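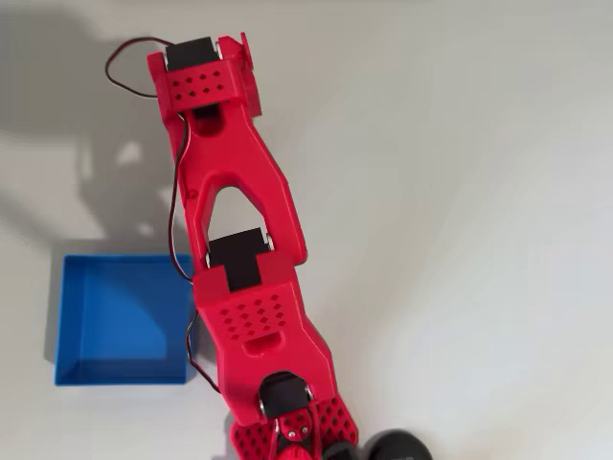
How much should be left out on a worktable at the end of the day? As little as you can manage, and none of it paper.

By Aleksi Leinonen
17 September 2026

I have shared a workroom in Girkiver for six years, and the only argument we still have is over the table. One side says a job half done should stay where it is, so you can pick it up in the morning. I used to agree. Then I lost an invoice for 909 under a pile of offcuts and paid it late.

Now I clear my end before I go home. Tools go in the drawer, scraps in the bin, and anything fixed in place gets wiped round. It takes a few minutes — fewer if I haven't let cups build up.

A pale top helps. Ours shows every pencil mark and crumb, which annoyed me at first, but a dark one only hides the dirt until your sleeve finds it.

People tell me a bare table looks unfriendly. I don't mind that. A table is for the next job, and the next person should be able to put something down on it without asking whose things they are moving.

2 comments
Shared 700 times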